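Tovgate Parts
@tovgateparts
Dec 1, 2021

Thread on how I store and handle loose desktop processors. I get asked about this a lot by people who buy used ones from me, so I'm putting it in one place.

1/ I started with a shoebox and antistatic bags in September. That worked until I had more than a few. Then I was opening every bag to find the one I wanted, and every time you open a bag you handle the chip again.

2/ Now they go in printed holders. The plate is light gray plastic with square pockets, raised walls, one chip to a pocket. I print them at Premport, the shared workshop on Karakaya Street. First version took me 11 tries to get the pocket size right.

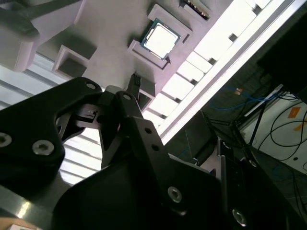 3/ Pocket size is the whole job. Too tight and you end up prying on the edge of the circuit board. Too big and the chip slides when you pick up the plate. Print one pocket by itself and test it with a dead chip before you print the full plate.

4/ Clean up the inside of the walls after printing. Mine had little strings and blobs in the corners. A hobby knife takes them off in a minute. Blow out the dust before anything goes in.

5/ Plain printed plastic is not antistatic. I know. For anything that ships or sits for months I still use a proper bag. The plate is for chips I'm sorting or testing that same day. I ground myself first and I keep the mat on the bench.

6/ Hold a chip by its sides. Keep off the contacts. Skin oil on the gold is the most common thing I clean off used ones. Isopropyl and a lint-free cloth, let it dry, done.

7/ The metal top is the heat spreader. You can touch it, but wipe it before you put paste on. Old paste should come off completely, including the bit that creeps over the side onto the board.
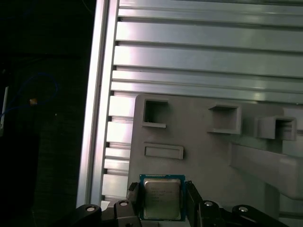
Held by the sides, heat spreader facing out.

8/ Read the printing on the heat spreader before you store it and write it down somewhere. It can be faint, and under old paste you won't see it at all. I tilt the chip under a lamp until the lines show up.

9/ My list is a spreadsheet with the model, the pocket, where it came from, and whether it has been tested. I tried an inventory app called Jidus for a while. It was fine, but it wanted a barcode on everything and I wasn't going to put stickers on processors.

10/ If a chip fails the test it leaves the plate right away and goes in a separate tin. I mixed up 2 of them once and mailed a bad one to a buyer. Refunded it, sent another, bought the tin the next morning.

11/ Someone asked if this makes sense for a handful of chips. Probably not. The plastic clamshells they come in are good, and you can buy empty ones cheap. I only went to plates when I bought a mixed lot from an office clearance and had nothing to put them in.

12/ File for the plate: I'll post it once I fix the corner walls, they're thinner than I want. It will be free. Please measure your own chips first, the pocket is sized for the ones I sell and other sockets are different.

Replies are open if I left something out.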